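Playroom Check – Toy Kitchen and Table
Skutdale Family Rooms, downstairs playroom
November 25, 2022

Hi all! This is my walk-through of the play kitchen corner, done before we open the room up again for the holiday season. I've kept the same order as the old sheet so you can lay the two next to each other. OK means leave it alone, WATCH means look again next time, FIX means it's on somebody's list (usually mine).

THE TABLE

Stands level, no rocking – OK
I leaned on it from every side and it didn't budge. The felt pads I stuck on in the fall are holding up great.

Edge smooth all the way around – OK
Ran my bare hand around the whole thing. Round tables are so much kinder to foreheads, I'm glad we went with this one over the square one from the Jovside catalog.

Top clean, no sticky spots – OK
There was a juice ring when I got in. A damp cloth took it right off, so please don't use the scouring powder on this one, it dulls the white.

Toy kitchen set back from the edge – WATCH
Okay, this is my big one. The kitchen keeps creeping over to one side of the table. A kid who grabs the oven handle and pulls is pulling the whole thing toward their own feet! I'd like it in the middle of the table when it's up there, or down on the mat when the under-threes are in. I vote mat.

THE TOY KITCHEN, TOP HALF

Backsplash firmly seated – OK
It's the panel with the gray brick pattern. I wiggled it pretty hard and got a tiny bit of give but no click or pop. Fine for now.

Red knob on the left of the control strip – OK
Turns, doesn't pull off. I tugged it with my fingers and then with a dish towel for grip, and it stayed put both times.

Printed display panel – OK
No peeling corners. Kids do love to pick at anything with a corner, so give it a quick rub with your thumb when you wipe down.

Burner grates – WATCH
No cracks or sharp bits on the black ridges. What I did find was modeling dough, and lots of it, packed in the low spots. I got most of it out with an old toothbrush. It's a hygiene thing more than a safety thing, but I don't want to know how long it had been in there.

Light blue knobs along the front – WATCH
All three are on and all three turn. The one off by itself on the left is looser than the pair on the right. It doesn't come off in my hand, but I'm a grown-up being polite to it. I'd like somebody to check it every week through December, and if it ever lifts away, the kitchen goes in the closet that same day. A loose knob goes straight in the mouth.

Dark knob at the front right corner – OK
This one sticks out to the side, so I checked it for snagging sleeves. Nothing caught on my sweater, and my sweater catches on everything.

THE TOY KITCHEN, OVEN

Door opens and closes without pinching – OK
I stuck my own pinky in the hinge side (for science) and there's room. It would be worth trying again with something skinnier, like a pencil.

Door handle tight – OK
Solid.

Window free of cracks – OK
Plenty of fingerprints, no cracks. I held a flashlight behind it to be sure.

Inside of oven empty – FIX, done
Found 2 crackers and a sock. Removed. Whoever is closing up, please open the oven door and look, it takes a second.

THE ROOM

Lighting – WATCH
With those charcoal walls the room gets dim fast, and then the tabletop is really bright by comparison. Pretty, but I walked right into the step stool coming away from the table. Could we put the Edano floor lamp back in the far corner? It's in the office doing nothing.

Cords out of reach – OK
Everything is behind the bookcase and clipped.

Floor around the table clear – FIX, done
Picked up blocks and moved the stool. I'd like the stool to live by the sink from now on.

Cleaning spray locked up – OK
Top cupboard, lock works, key on the Hsiao hook by the door.

LEFT TO DO

Move the kitchen down to the mat before the toddler group.
Keep an eye on the left blue knob.
Bring the lamp back.
Get a second toothbrush for the burners, and mark it clearly!

Same list next time, and add your own notes under mine – I like reading them.

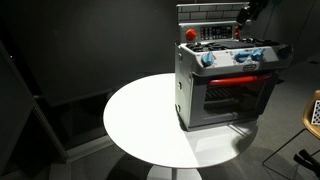

Toy kitchen on the round table, near the edge. See "Toy kitchen set back from the edge."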